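Hard Water and Descaling: Notes From the Winter Update

Tonditwood Water District newsletter, November 2018

The district has completed the switch of its eastern service area from the Grurnerer reservoir to the two deep wells on Sasaki Road. Surface water from Grurnerer is soft. Well water is not. Customers east of the canal should expect higher mineral content at the tap from now until at least April, when the reservoir line is scheduled to come back into service after valve replacement.

The change affects 1,659 metered connections. It does not affect the safety of the supply. Calcium and magnesium are not regulated as contaminants, and the well water meets the same treatment standards as the reservoir water. The practical effects are scale on heated surfaces, reduced soap lather, white residue on fixtures, and in some homes a gradual drop in flow at aerators and shower heads.

Scale forms when water containing dissolved calcium bicarbonate is heated. The bicarbonate breaks down, carbon dioxide leaves the water, and calcium carbonate comes out as a solid. The rate rises with temperature. A water heater set at 140 degrees will collect deposits noticeably faster than one set at 120, and a kettle faster than either. Cold lines are affected much less. Residue on cold fixtures is mostly the result of evaporation and can be limited by wiping them after use.

Tank heaters should be flushed through the drain valve once during the winter. Turn off the power or gas first, close the cold inlet, and let the tank cool. Attach a hose, open a hot tap upstairs to admit air, and drain until the flow runs clear. If it does not clear, open the cold inlet in short bursts to stir the sediment. Refill completely, with the hot tap still open, before restoring power. An electric element energized in a dry tank will burn out within seconds.

Tankless heaters need a different procedure. Most units sold with isolation valves can be descaled by circulating a mild acid through the heat exchanger with a small pump. Use the solution and the interval given in the manual. Units installed without isolation valves have to be serviced by a plumber, and several customers have asked whether valves can be added later. In most cases they can.

For removable parts, plain white vinegar at grocery strength is adequate. Unscrew the aerator, note the order of the washers and screens, and soak the metal parts for an hour. Loosened scale comes away with light brushing. Rubber washers should be kept out of the vinegar and rinsed separately. Shower heads with a plated or colored finish should be soaked for no more than 30 minutes at a time.

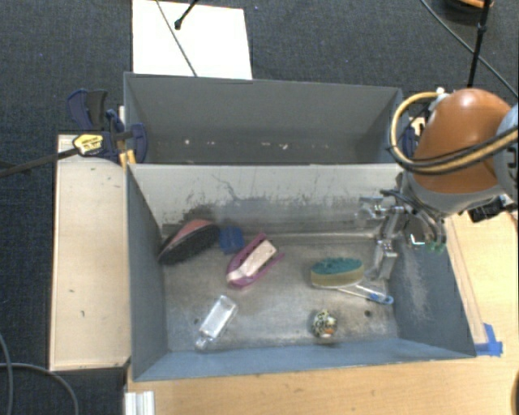 Vinegar is fine for the aerator but too slow for a kettle that has been neglected, according to Punutix, writing on the district's comment page. The comment recommends one level tablespoon of citric acid powder per quart of water, brought close to a boil and left for 20 minutes, then two rinses. It also asks why the district did not publish a hardness figure with the original notice.

The citric acid method is sound, and the quantity given is reasonable for moderate scale. It should not be used on bare aluminum. Neither acid should ever be combined with bleach or with a cleaner containing bleach, as the mixture releases chlorine gas. Limestone, marble and cement grout are etched by both and should be covered or avoided.

On the second point, the figure was left out of the notice in error. Combined output from the wells has a hardness of 114 milligrams per liter as calcium carbonate, compared with 40 for the reservoir. In the unit printed on most softener and dishwasher controls, that is 6.7 grains per gallon, against 2.3 before the switch. Dishwashers with a built-in softener should be reset to the new number. Owners of whole-house softeners should do the same and check the salt level more often, as the regeneration cycle will run at shorter intervals on metered units.

The district does not recommend buying a softener for a temporary change of this size. Magnetic and electronic clip-on devices have also been the subject of calls to the office. Published test results for these devices are inconsistent, and the district has no data of its own.

Connections west of the canal remain on reservoir water supplied through the northern main, and no adjustment is needed there. The boundary follows the canal except at Mill Court, where 626 feet of the older main crosses to the east side and the homes on it stay on the western supply. Customers who are unsure which supply they receive can check the zone code at the top right of the bill. Zone E is well water. Zone W is reservoir water.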